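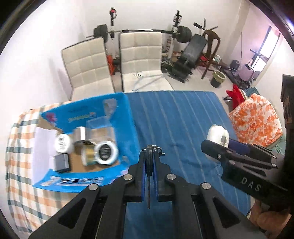

发件人：Rainer Kramer
日期：05/07/2019
主题：回复：秋季交换生的学分认定表，以及生活补助的发放

各位同事，大家好：

我先为回信慢道歉。Sinéad 的邮件我收到以后读了两遍，然后去问了我们学院的财务处和教务处，所以用了比较长的时间。我的中文写得不快，如果有什么地方表达得不清楚，请直接在列表里问我，不需要客气。

为了方便没有看到前一封信的同事，我把 Sinéad 的原文放在这里，我的回答在后面。

> Sinéad Ó Briain 写道：
>
> 各位好，
>
> 我在 Meireles 接手交换生的工作才两个学期，有几件事想请教有经验的同事。
>
> 第一，学分认定表。我们有一位学生春季在 Birkham 学习，出发以前三方都签了字。到了那边以后，有一门课因为选课人数太少没有开，她换了另外一门，内容很接近，但是课程代码不一样。她回来以后，我们的系里说表上没有这门课，不能认定。学生说她当时给 Birkham 的老师发过邮件，老师也同意了。我想知道，这种情况在别的学校是怎么处理的？邮件算不算有效的同意？
>
> 第二，生活补助。按照 Maneo 项目的说明，每个月的补助是 647 欧元，另外有一次性的路费。学生问我，是到达以后才发，还是出发以前就可以发一部分。我在说明里找到了两种说法，一种在正文，一种在附件，它们不完全一致。她家里的情况不太宽裕，要先付房租押金，所以这个问题对她很重要。
>
> 第三，成绩单。接收学校应该在多长时间以内寄成绩单？我们秋季的奖学金评审需要成绩，如果成绩单来得晚，学生就不能参加。
>
> 另外，我听说 Zidosano 那边有一个比较好的表格，请问可不可以分享？
>
> 谢谢大家。
>
> Sinéad

关于第一个问题，学分认定表。

我在 Birkham 做这个工作，所以这位学生的情况我了解一部分。那门课确实没有开，我们在开学后的第一周通知了所有选课的学生。她来我的办公室，我们一起看了课程目录，选了替代的课。我记得当时我对她说，请把修改的那一页也发给 Meireles，让他们签字。我不能确定她有没有发，也不能确定她是不是听懂了我的意思，因为那几天办公室里人很多，我说话可能太快了。这一点我也有责任，我应该自己给 Meireles 写一封信。

按照我的理解，修改和原来的表有一样的地位，就是说，它也需要三方同意：学生、派出学校、接收学校。只有我们这一边同意是不够的。但是 Maneo 的说明没有要求必须是纸上的签名，它写的是“书面确认”。我们的教务处认为，从学校的正式邮箱发出的邮件可以算书面确认。Annelore Reuter 在去年的讨论里也是这个看法，她的学校连扫描件也不要求，只要邮件里写清楚课程名称、代码和学分数。

对于已经回来的学生，我建议这样做。我可以给 Meireles 的系里补写一封说明，写明原来的课为什么没有开，替代的课学了什么内容，一共多少学时，怎么考试。我会附上两门课的教学大纲。系里的老师可以自己比较。我看过这两份大纲，阅读材料有一半以上是相同的，主要的差别在最后的作业：原来的课要交一篇论文，替代的课是一次口头报告和一次笔试。我认为学生不应该因为我们这边取消课程而失去学分，但是最后的决定当然属于 Meireles，我不想让人觉得我在给别的学校下命令。

Sinéad，请你告诉我这封说明应该写给谁，用什么语言。如果需要盖章，请也告诉我，我们的印章在另一个校区，我要提前去预约。

以后怎么避免这个问题，我也想了一下。从九月开始，我们会在开学以后给每一位交换生发一张短的表格，让他们对照认定表，把已经改变的课写出来。表格交回来以后，由我们的办公室转给派出学校，不再由学生自己转。学生刚到一个新的地方，要找房子，要办居留，要开银行账户，我们不能希望他们什么都记得。派出学校收到以后，请在 7 个工作日以内回复。如果没有回复，我会再写一次信，而不会把沉默当作同意。以前有的学校是把沉默当作同意的，后来出现过争议，我不喜欢这种做法。

关于第二个问题，生活补助。

Sinéad 说得对，正文和附件的说法不一致。正文写的是“学生到达并注册以后发放”，附件 2 写的是“派出学校可以在出发前预付第一个月的补助”。我写信问了 Cyprian Kubiak，他参加过这份说明的修订。他的回答是，附件比正文新，修订的时候正文的那一句忘记改了。所以，预付是允许的，但是它是“可以”，不是“必须”，每个学校按照自己的财务规定来决定。

在我们学院，出发去别的学校的学生可以申请预付。条件是学生已经有接收学校的录取信，已经签了资助合同，并且提供了本人名下的银行账户。最后这一条常常出现问题。有的学生写了父母的账户，财务处就会退回来，然后又要等一次付款的日期。我现在在合同旁边用红笔写“本人账户”，情况好了一些。

如果学生后来没有出发，预付的钱要退回。这件事应该在签合同的时候就讲清楚。我们有过一位学生因为生病取消了交换，当时押金已经付给房东，房东不肯退。Maneo 对生病有例外的规定，需要医生的证明，还需要房租合同和付款的收据。她把收据都留着，最后不用退那部分钱，可是手续办了很长时间。我现在请所有的学生把收据放在一个信封里，或者拍照保存。

路费是另外一件事，不要和生活补助放在一起算。我们给的是固定的 200 欧元，不看车票，也不看机票。有的学校是按照票据报销的，所以学生之间会比较，然后来问为什么不一样。我觉得最好在各个学校的网页上写清楚自己用哪一种办法。Bronisława Ostrowski 以前提议过，所有的合作学校使用同一种办法，可是那一次没有得出结果。如果大家愿意，我们可以在秋天的会议上再谈。

还有一点请大家注意：补助是按照实际停留的日期计算的，不是按照学期计算的。到达证明和离开证明上的日期非常重要。有学生考完试马上就回家，离开证明上的日期比合同早，最后一次付款就会减少。这不是罚款，但是学生常常有这样的感觉。我建议在他们订回程票以前就提醒他们。

对于那位要付押金的学生，如果 Meireles 的财务不能预付，请看一看你们学校有没有短期的无息借款。很多学校有，可是写在学生服务的网页里，不在国际交流的网页里，所以学生找不到。她如果是来 Birkham，我也可以帮她问宿舍。我们的宿舍有时候同意把押金分成两次付，条件是派出学校写一封信。我不能保证，但是前面几次都没有被拒绝。

关于第三个问题，成绩单。

项目协议里写的是，考试成绩公布以后五个星期以内寄出。问题在于“成绩公布”的日期各个系不一样。在我们这里，语言和文学系很快，经济系比较慢，如果学生有补考，就更慢。我今年统计了一下我们寄出的成绩单，大部分在规定的时间以内，迟到的几乎都是因为缺一门课的成绩。

如果派出学校的奖学金评审有截止日期，请提前告诉我们。我们可以先出一份临时的成绩证明，上面写已经有的成绩，没有的那一门写“待定”。这份证明有签名，但是没有学校的钢印。有些评审接受，有些不接受，请 Sinéad 问一下你们那边的规定。正式的成绩单出来以后，我们照常邮寄，同时发一份扫描件。

我还想说一说成绩的换算。我们只写本校的分数和这门课的成绩分布，不替别的学校换算。去年有一位同事请我直接写上对方学校的等级，我没有同意，因为我不了解他们的标准，写错了对学生不好。成绩分布的表在成绩单的背面，复印的时候很容易忘记，请大家翻过来看一看。

最后，关于 Zidosano 的表格。

这个表格我用过，它的优点是把“出发前”“在校期间”和“返回后”放在同一个文件里，修改的部分有自己的一栏，旁边直接写原因，比如课程取消、时间冲突、语言不合适。缺点是它太宽，打印出来字很小，年纪大一点的同事（包括我）看起来比较吃力。我没有权利替他们分享，我已经写信给那边的办公室。他们同意以后，我会把文件放到列表的共享目录里，名字用学年开头，这样比较容易找到。

我自己改了一个简单的版本，去掉了我们不用的几栏。我们的交换生每年大约有三十人，这个版本对我们够用，可是对大的学校可能太简单。需要的同事可以给我写信。

我有一个问题也想问大家。我们秋季有两位学生希望把交换延长到一个学年。学业方面没有困难，两边的老师都同意。可是延长的那个学期，补助由谁来付，我在说明里没有找到明确的回答。Cyprian 说要看当年有没有剩余的经费，可是剩余的经费到冬天才知道，学生却需要在这之前决定要不要继续租房子。请问你们是怎么告诉学生的？是请他们先按照没有补助来计划，还是请他们等？我现在对他们说的是前一种，我觉得比较稳妥，但是其中一位因为这个原因可能会放弃，我觉得很可惜。

如果有人遇到过一样的情况，请回信到列表，不用只回给我，别的同事大概也想知道。

下两个星期我只有上午在办公室，下午在考试委员会。紧急的事情请打电话给我们的秘书处，她们会把消息放在我的桌子上。

此致
敬礼

Rainer Kramer
Birkham 学院 国际交流办公室

附：给 Annelore，你上次问的保险证明，我已经寄到你们的旧地址，后来才看到你们搬家的通知。如果没有转到，请告诉我，我再寄一份。

联系列表管理员 | © 2019 Maneo 合作院校邮件列表 | 返回顶部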